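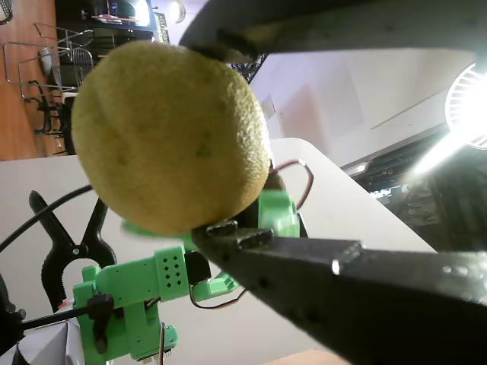
Is the Gavholm fruit and veg market closing for good? The council says it will be back on the same site next May, once the drains under the square have been relaid.

Stallholders got the letter this morning, 2022-08-09. Last trading day is the end of the month, then everything shifts to the old bus yard behind Candel Street. Smaller site. 43 pitches on the square now, room for fewer at the yard, and no word yet on who goes where.

Gladys Magesa has sold citrus and soft fruit by the fountain for years and isn't happy. "We asked in spring were they digging, they said no plans. Now it's three weeks. I've got lemons ordered to October." She wants the pitch fee dropped while they are at the yard. Fee is £270 a quarter at the moment, going up to £300 in the new year under a rise agreed before the move was announced. Council says the rise is "under review".

Parking is the other row. Yard has a turning circle for vans but no customer spaces, and the nearest car park is Brindum Road, a fair walk up hill with bags. A shuttle bus was mentioned in the letter, no times given. Kam-wah Wan, who runs the egg and herb stall, said most of her regulars are over seventy and wont do the hill. She may sit the winter out.

Not everyone is against. Siu-ming Kao, potatoes and roots, said the square floods every time it rains hard and he has lost stock to it twice. "Get it done. Bit of bother now, dry feet after." Pak-hei Shih on the next stall said much the same but wants it in writing that the old pitches are held.

Work is down to Woldemariam, the contractor that did the library steps. Digging starts at the north end by the bank, fountain fenced off first. Footpath on the shop side stays open thoughout, deliveries before 9 only.

Shih-chieh Lo, for the council's markets team, said pitch plans for the yard would go out "within days" and that anyone with a current licence keeps it. Asked about the fee he said he couldn't comment before the review.

Drop-in for traders and shoppers at the town hall, 3 pm to 6 pm, date to be put up on the market noticeboard. Comments can be left at the front desk untill then.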